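Ticket 104: Kirnach workstation shuts off under load
Status: Open (reopened Thu 30 July)
Site: Jarnar office, back room

Reported problem
Machine powers off after 30 minutes of rendering. No error on screen, nothing useful in the event log. Starts right up again if left alone for a bit.

Log

First visit, June. User had already been told by the Vetavlow help line that it was "a known driver issue." I doubt it. A driver doesn't usually cut power to the whole box. Updated it anyway so they can't send us back to step one. Shut off again the same afternoon.

Second visit. Swapped the power supply for a spare. Vetavlow's second theory. Lasted 31 minutes, so I'm not giving them credit for the extra one. Original supply tested fine and went back in.

Third visit. Pulled the cooler, which should have been done in June.
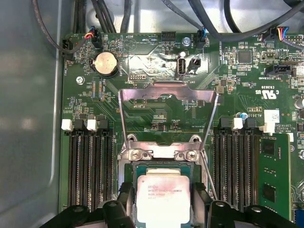

It's a Xeon E5, and there is still paste residue on the lid. The lever plate and socket screws look OK to me. Last service sheet says "repasted, Ogura compound, full clean." Maybe. I'd like to know who signed off on full clean.

To do
- Wipe the lid and cooler base properly, new paste, 2 test runs back to back
- Log temperatures this time, all the way to shutdown if it shuts down
- Replace the coin cell while the case is open

Vetavlow wants this closed as fixed once the paste is done. Leaving it open until both runs finish.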